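Portable induction hob on a marble-patterned table: clearance and sauce residue
Community Help > Kitchen and Dining > Small appliances
Posted Sep 21, 2023

Poline Lettings
We furnish a number of studio flats in which the kitchen consists of a single portable induction hob placed on a dining table. The table tops are white with a marble pattern, and the supplier is unable to confirm whether they are stone or a printed surface. Tenants have asked how far the hob should stand from the wall, and whether a long-handled pot may be left on it between meals. We would also be grateful for advice on removing a brown sauce that has dried on the bottom of the pot. The inventory sheet is due for revision and we should like the wording to be correct.

Broda Housewares
The instruction booklet for the particular hob takes precedence over any general advice. Where the booklet has been lost, we recommend that the side with the ventilation slots be kept entirely clear, and that the hob should not be pushed up against a wall or a stack of plates. The power cord should not hang where a person may catch it when passing – a cord that drops over the side of a table is best led towards the back.

A pot may remain on the hob once the hob has been switched off at the socket. The handle should be turned away from the front of the table. Cooked food should not be left in it overnight.

For dried sauce, cover the bottom of the pot with warm water, add a little washing-up liquid and leave it to stand for 70 minutes. Wipe with a soft sponge. Wire wool must not be used on a coated pot. If a mark remains, repeat the treatment with a spoonful of bicarbonate of soda in the water.

As the material of the table is unknown, please treat it as stone and keep vinegar and lemon juice away from it.

guerra_312
Agree with the above. Ours has been on a similar table since June and there are no marks.

Evodetti Residents' Office
We would add one point concerning the inventory sheet. Our own sheet lists the hob and the pot together, followed by the bowls, the measuring cups and the scales, and tenants are asked to keep the scales well away from the hob so that splashes do not reach them. Fruit and plastic containers may be kept on the same table, provided that they do not touch the hob while it is in use. 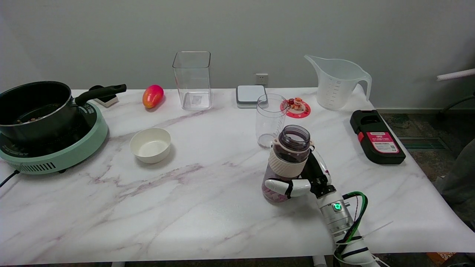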